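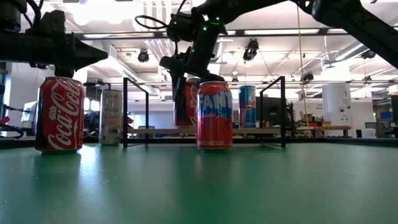 扉ポケットがいつも缶で埋まってしまって、牛乳の置き場所で毎週もめています。小さいのをもう一台、と思いつつ、音がうるさかったらどうしよう、電気代はどうだろうと考えているうちに夏が終わってしまうんですよね。結局のところ、寝室の隣に置いても平気なものなんでしょうか。

こんなお便りをいただきました。ありがとうございます。まったく同じことで何年も悩んでいた者がこちらにもおりますので、少し長くなりますが、ゆっくりお付き合いください。

Arkance 飲みもの用ミニ冷蔵庫「Holtirard」

Holtirardは、飲みものだけを入れるためにつくられた小さな冷蔵庫です。お惣菜も野菜も入れません(入れてもかまわないのですが、においが移りますのであまりおすすめはしません)。容量は9リットル。数字だけ聞くとずいぶん控えめに思えますけれど、家族が一日に飲む分を朝のうちに移しておく、という使い方なら、このくらいがちょうどよいのです。大きすぎると、いつ買ったかわからない炭酸水が奥のほうで年を越したりしますから。

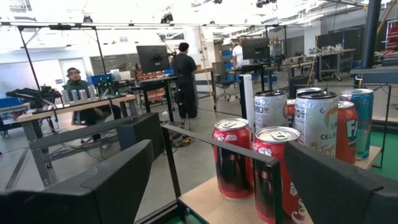
文/Mestwood 台所道具売り場

さて、置き場所のお話です。ご注文の前にいちばん多くいただくのが「棚に載せても大丈夫ですか」というご質問で、平らでぐらつかない棚でしたら載せていただけます。ただし背面から熱を逃がす造りですので、壁にぴったり付けず、こぶしひとつ分は空けてください。左右は指が入るくらいで結構です。カーテンのすぐ前や、西日の入る窓辺は避けていただいたほうが、冷え方が安定します。

それから音のこと。コンプレッサーのない方式なので、あの「ブーン」と急に動き出す感じはありません。かわりに小さなファンがずっと回っています。静かな夜に耳を澄ませば聞こえる、という程度の音で、私は三日もすると気にならなくなりましたが、こればかりは感じ方に差がありますので、音に敏感な方は寝室の枕元よりも、廊下や仕事机の脇をお考えください。お便りのように隣の部屋でしたら、扉を閉めればまず大丈夫だと思います。

温度のつまみは6段階です。数字が大きいほどよく冷えます。春と秋は真ん中あたり、真夏はいちばん上、という方が多いようで、缶コーヒーをほんのりひんやりくらいで飲みたい方は低めのままずっと触らない、というのも立派な使い方です。室温の影響を受けやすい方式ですので、暑い部屋では大きな冷蔵庫のようにキンキンにはなりません。ぬるい缶を入れてすぐ飲みたいときは、先に台所の冷蔵庫で冷やしておいて、こちらには冷たいまま移すのがおすすめです。

中には取り外しのできる棚板が2枚入っています。飲みものの容器というのは、集めてみると背の高さも太さも本当にばらばらで、すらりと細いエナジードリンクの隣に、ずんぐりした炭酸の缶が来ると、もう頭がそろいません。棚板の溝をひとつずらせばたいてい納まりますし、片方を外してしまえば小さめのペットボトルも立てて入ります。瓶の場合は、底に付属の布を一枚敷いてやると、扉を開け閉めするときにカチカチ鳴らなくなります。
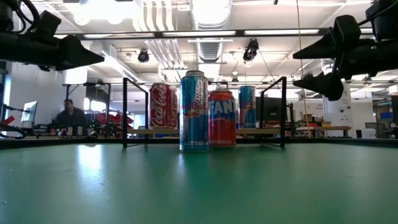 最終更新:6月(お手入れの項目と、色のご案内を書き足しました)

お手入れについて
週に一度、とまでは申しませんが、月に一度くらいは電源を抜いて、中をからにして拭いてあげてください。固く絞った布で十分です。油汚れ用の強い洗剤は、内側の樹脂が白っぽくなることがありますのでお使いにならないでください。梅雨どきは内側に水滴が付きやすくなります。故障ではありませんので、気づいたときに拭き取っていただき、扉の開け閉めを少し控えめにすると落ち着いてきます。背面のファンには綿ぼこりがたまります。乾いた刷毛でさっと払うだけで、冷え方がずいぶん戻りますよ。

色のこと
これまでの白に加えて、「Sang」という深い赤が入りました。画面では明るく見えることがありますが、実物はもう少し落ち着いた、葡萄の皮のような赤です。扉だけが赤で、側面と背面は黒になります。白い台所に置くとかなり目を引きますので、迷われた方は店頭で一度ご覧になってください。白のほうは、ほんの少し黄みのあるやわらかい色です。

保証と返品
保証はお届けから2年です。保証書は箱の内ぶたに貼ってありますので、箱を捨てる前に必ずはがしておいてくださいね。これを忘れて箱ごと資源回収に出してしまわれる方が、本当に多いのです。通電前でしたら返品もお受けします。一度電源を入れたものは、初期不良を除いてお受けできませんので、置き場所の寸法だけは先に測っておいていただけると安心です。扉は右開きのみで、付け替えはできません。

付属品
本体、棚板、家庭用コンセントのコード、敷き布、取扱説明書

贈りものになさる場合は、ご注文画面の通信欄に「贈答用」とお書き添えください。包装紙は生成りと紺からお選びいただけます。重さがありますので、リボンは箱に直接かけず、小さな飾りを上に留める形でお包みしています。在庫のあるものは、正午までのご注文で当日のうちに発送いたします。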